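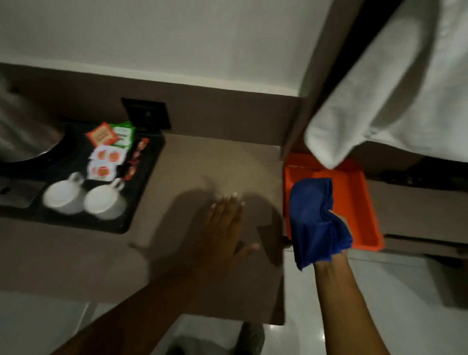

Home Issues Current Archive Authors Search

12/07/2024
Chia-jung Kwan

4. What the evening drink is for

I went into this part of the study expecting to write about sleep. The sleep material is all in Section 3, where it belongs, and it's fairly dull, so if you skipped it I won't be hurt. What I hadn't planned for was how much the diarists wanted to tell me about making a hot drink. I'd given them a single line for it on the diary page (it said "food and drink, if any") and they wrote up the margins and over onto the back.

So this section is about the first hour after work for people who live away from home for weeks at a stretch, and about the hot drink in particular. As a reminder, the Hsueh diaries come from 13 people on temporary work contracts, all staying in rented rooms or hotels, all keeping the same paper diary. I coded 200 evening entries. The coding scheme is the one from Section 2 with one code added, which I called "settling," and I'll get to why I'm a little unhappy with that word.

4.1 Arriving twice

Almost everybody in the diaries arrives twice. The first time is through the door, and it's all bags and keys and shoes and the phone going. The second time comes later and is much harder to pin down, but the diarists pin it down anyway, and they do it with surprising confidence. "Got in 6:40, really in by 7:15," one of them put, as if it were a train. Another just drew a line across the page every evening, with everything above the line still counting as work even if it was a shower or a sandwich.

I asked about the line in the follow-up interview. She said she hadn't noticed she was drawing it until the second week, and by then she didn't want to stop. What went directly under the line, nearly every time, was tea.

Now, I like tea, and I was on guard against finding it everywhere. (A colleague who read an early draft wrote "are you sure this isn't about you?" next to this paragraph, and it was a fair thing to ask!) I went back through the entries with the drink words covered up with strips of paper and marked the second arrival wherever I thought I could see it from the rest of the writing. Then I took the strips off. The match was good enough that I kept the section and bad enough that I've cut the stronger claim I'd made in the draft, which was that the drink causes the arriving. I don't think I can say that from diaries. I can say that people put the two of them side by side and seem to think they go together.

4.2 Waiting with nothing to do

The older literature on domestic routine talks a lot about effort. You cook, you clean, you fix the shelf, and through the work the place becomes yours. I think that's right for houses. It doesn't travel well to a room where somebody else makes the bed. There's hardly any work left over for the person staying there, and several diarists complained about exactly this. They felt looked after and a bit useless.

Waiting for a kettle is a funny sort of task in that setting. It asks for almost no skill, and it can't be hurried, and you can't really start on anything else in the time it takes. One diarist read the fire notice on the back of the door so often that he could recite it to me. Another stood at the window. One opened her work laptop during the wait on her first few evenings, found it spoiled the whole thing, and from then on left the laptop zipped in its bag until she'd finished the cup.

I got interested in these little rules. People made them up fast, usually inside the first week, and kept to them more strictly than I'd have guessed. No phone until the cup is poured. Sit in the chair, never on the bed. Shoes off first. They'd apologize for the rules in the interviews and laugh about them, and then defend them at some length when I asked whether they'd ever skipped one.

The equipment side of all this is plain and much the same from room to room, and I don't have a lot to say about it. A typical arrangement is given in Figure 1.

Figure 1. Kettle, tray and tea sachets on a countertop. 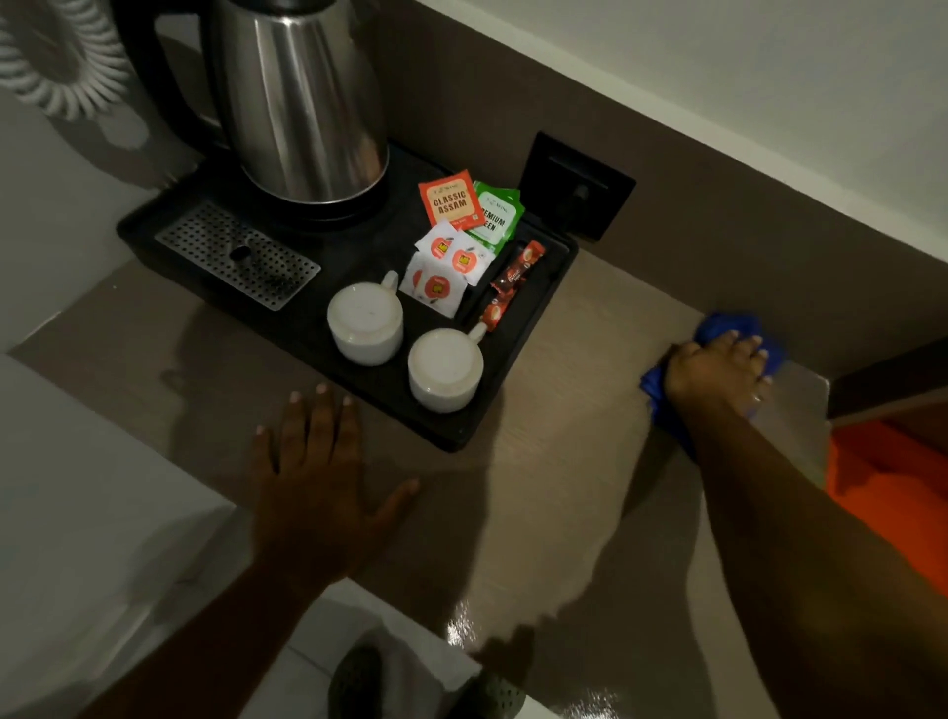 It isn't the tea I miss at home, one diarist wrote in the margin of her last entry, it's that at home somebody talks to me before it's ready, and I'd gotten used to having those minutes to myself. She underlined "used to" and then wrote underneath that she wasn't sure it was a good thing to have gotten used to.

I've gone back and forth on how to read that. My first version of this section had her as the happy case, a person who'd found some quiet in a life with too much driving in it. Then I reread the entries on either side, and they're lonely ones. She lists what she can hear through the wall. She writes down the times her sister didn't pick up. The quiet minutes are in there with all that, and I don't think they cancel it out or get canceled by it. For now I've coded the entry both ways and left it at that.

4.3 The trouble with "settling"

I promised to come back to the word. "Settling" was meant to cover any entry where the writer describes a change from being in transit to being in a place. It did the job for most of the material. It did badly with the two diarists at Kakadia, who moved rooms so often that the paper diary was the only thing that stayed put for them. Both had evening drinks, both had rules about them, and neither one ever wrote anything that sounded like being in a place. What they wrote about was time. The day was over; tomorrow's hadn't started. One of them carried the same brand of instant coffee from town to town and told me it made every evening "the same evening," and he clearly meant that as praise.

If I were starting over I'd use two codes, one for place and one for time, and I'd let entries carry both. I tried recoding the first 100 entries this way as a rough check. The time code turned up a good deal more often than I'd expected, including in entries I'd already filed under place and felt pretty sure of. I haven't redone the whole set, and the tables in Section 5 still use the single code, so please read them with that in mind.

There's a knock-on effect for the comparison with the Tuto interviews, which I lean on in Section 6. Those were collected from people who rent by the month, and nearly all the questions were about rooms: which one, how long, what did you change, what did you put on the wall. It's a rich set of interviews and I'm glad to have been allowed into it. But if you ask people about rooms they'll tell you about rooms. I suspect there's a fair amount about time in those conversations that got trimmed as chat before it ever reached the transcripts, and I can't get it back.

4.4 Evenings when it didn't happen

A few entries have no drink in them and I want to mention them, partly out of fairness and partly since they taught me more than the tidy ones did. The late finishes are easy to explain. People got in, lay down, and wrote one line the next morning. Illness accounts for some more. And then there's a little run of entries from February, all by the same diarist, where he's in by six every evening with hours to spare and writes nothing on the food and drink line at all.

When I asked him about it he was quiet for a bit and said he'd been thinking of quitting that month. He hadn't wanted to get comfortable. He had sat on the edge of the bed with his coat on and watched television, and he knew, he said, that if he sat in the chair with a cup he'd be staying. He did stay in the end, and the cup comes back in the diary the evening before he phoned the office to tell them.

I've told this one at a couple of talks and people tend to want it to prove something. It's one man and one month. What I take from it is fairly modest, which is that the diarists know perfectly well what the hour is doing for them and can choose to go without. That's a problem for any account that treats habits like this as automatic, including the account I gave in my own earlier paper, where I used the phrase "without thinking" more than once. I'd take it out now.

I should add that going without isn't always that dramatic. One diarist gave up her evening tea for a stretch to see whether she'd sleep better, didn't notice any difference, and started up again with a biscuit.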